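Rules for Shared Ground

Flostance asked the operations lead at Fitex how its outdoor robots are governed.

"Riders have priority, always," the lead said.
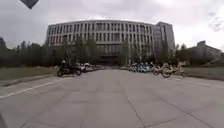

Speed and Stopping

The Drovberg code sets a limit of 60 metres per minute on open paving.

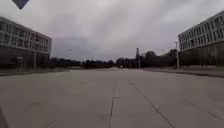
"We hold to that when the way is clear."

Logs are kept for 90 days.
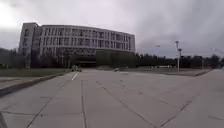 Sjöberg audits them each March. 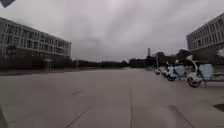 Clearance is reviewed separately. "Parked scooters count as obstacles, and we pass them at 100 centimetres."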